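Szabo Screen Awards name shortlist for autumn ceremony

3 Jul 2022

The Szabo Screen Awards have announced the shortlist for this year's prizes, with 43 productions in the running across 12 categories. The ceremony will be held in September at the Davaleo Theatre and shown the same evening on the awards' own website.

The awards are given each year to film and television work made on small and middling budgets, and are voted on by people who work in the business. The jury for each category is made up of past winners and nominees in that category, with one place kept for a person who has never been nominated.

The Clorberg Road, a drama about two sisters who take over their late father's haulage yard, leads the list with seven nominations, among them best feature, best screenplay and best ensemble. The six-part television serial Low Water follows with five. The comedy Mrs Bruverier Regrets and the documentary A Field in Two Parts have four each.

Ingrid Ruiz-Ortega, director of the awards, said: "We had a strong year for entries and the juries found it hard to get down to a shortlist. Several of the meetings ran well past the time we had booked the room for. I am particularly pleased to see so many first features on the list, and to see crews from outside the big cities getting the attention they have earned."

Entries were open to any production first shown to the public in the past calendar year, either in a cinema, at a festival, on television or online. Productions held over from the previous year because of closed cinemas were also allowed in, provided they had not been entered before. That rule will not be carried into next year.

Changes to the categories

Two categories are new. The prize for best casting has been asked for by members over several years and will be judged by a jury of casting directors and performers. The prize for best costume on a small budget is open to productions where the whole costume department had no more than three people on the payroll.

The former prize for best costume and make-up has been split, so that make-up and hair now stand as a category of their own. Productions that entered the old combined category were contacted in the spring and asked which of the two they wished to be considered for. Those that wished to be considered for both did not have to pay a second entry fee.

The prize for best trailer has been dropped. The organisers will look at it again if enough members ask for its return.
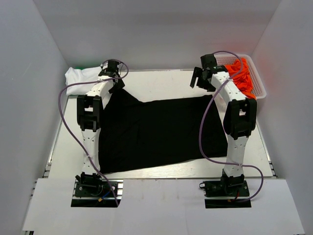
A black garment spread out between two robotic arms.

Voting

Final voting opens to members at the beginning of August and closes at noon two weeks before the ceremony. Members will be sent a personal voting link by email. Those who would prefer a paper ballot can ask for one from the awards office, which must receive it back by the same deadline.

All shortlisted work will be available to members through the online viewing room. Each title can be watched as many times as a member likes until voting closes. Members are asked to vote only in categories where they have seen every nominee, and will need to tick a box confirming this before their vote is counted.

The feature, documentary and television serial categories use a ranked vote. In all other categories members choose one nominee. If there is a tie, the category jury will meet again and its decision will be final.

The ceremony

The evening will return to a full theatre after last year's event, which was recorded in advance and shown without an audience. Doors open at 6 pm and the presentation begins at 7.15 pm. It is expected to last around 84 minutes, with a short interval for music. Supper will be served afterwards in the upper foyer for nominees and their guests.

Acceptance speeches will be kept to one minute. Winners who are away filming may send a recorded message, but the awards office must have it in hand three days before the ceremony. All nominees in a category will be asked to do this if they cannot attend, so that no result is given away.

The host will be named later in the summer, along with the winner of the lifetime award, which is not put to a vote and is decided by the board.

"People have missed being in a room together," said Ms Ruiz-Ortega. "Last year's programme was well made and I am grateful to everyone who worked on it, but the nominees told us they wanted an evening out. We have kept the online showing so that crews who are working that night can still watch."

Tickets

Every shortlisted production will receive four free seats. Further seats for nominees' colleagues can be bought through the awards office until the end of July. Remaining tickets will then go on sale to the public from the theatre box office at £18, with no booking fee for those bought in person. Under-16s must come with an adult.

The theatre has step-free access from the side entrance and a hearing loop in the stalls. Wheelchair spaces should be booked by telephone. The ceremony will be interpreted in British Sign Language in the theatre, and the online showing will carry subtitles.

Shortlist for the main categories

Best feature: The Clorberg Road; Mrs Bruverier Regrets; The Night Ferry Home; Salt on the Step; Under the Viaduct

Best television serial: Low Water; The Locum; Parish Business; Second Shift

Best documentary: A Field in Two Parts; The Last Bell Foundry; My Brother's Allotment; Signal Box

Best first feature: Salt on the Step; Under the Viaduct; What the Tenants Said

Best screenplay: The Clorberg Road; Low Water; Mrs Bruverier Regrets; Parish Business

Best ensemble: The Clorberg Road; The Locum; Mrs Bruverier Regrets; Second Shift

Best costume on a small budget: The Clorberg Road; Low Water; The Night Ferry Home

The full shortlist, including the short film, casting, sound, music and make-up categories, can be found on the awards website.

Notes to editors

Press passes for the ceremony are limited and should be requested from the awards press office by the end of August. Please state whether you need a place on the arrivals line, a seat in the theatre or both. Photographers will not be admitted to the auditorium during the presentation. Pictures of the winners will be sent out on the night, free for editorial use.

Interviews with nominees can be arranged through the press office or directly with the productions concerned. Stills from shortlisted titles are available on request and must carry the credit supplied with each file.

Titles are given in alphabetical order within each category, ignoring "The" and "A". The order has no bearing on the vote.

The Szabo Screen Awards are run by a board of members elected every three years and are paid for by entry fees, membership and ticket sales.

Ends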